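Setting Up the Tool Wall Exercise, Part 2: Picking From the Pegboard

Welcome back, everybody! If you made it through Part 1 with the Fetville club, your arm is homed and your gripper opens and closes when you ask it to. Now we get to the fun bit - taking real tools off a real wall.

Hang your tools with plenty of elbow room between them. We like a mix of shapes, so that the students have to think about each grip separately. Start with the roller, which has a nice bright handle and forgives a sloppy approach (my own first tries were very sloppy indeed). 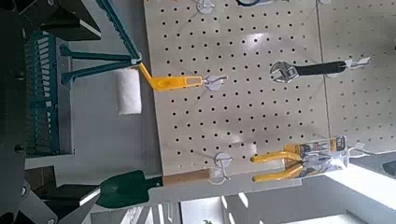
Wrist camera view: paint roller, adjustable wrench, packaged pliers and trowel on the pegboard.

Bring the gripper in slowly and stop short of the handle. Check the wrist view, nudge until the fingers are on either side, then close. Now lift before you pull! The handle has to clear its hook first, and a straight tug will only fight the board. Save that path under the tool's name and run it 10 times before moving on.

Watch for glare on the board, too. Villads Þorgeirsson, who runs our March sessions, has his teams tilt the lamp a little and try again - it's a small thing, but it saves a lot of grumbling. Leave the pliers for last, as the card makes them awkward to hold.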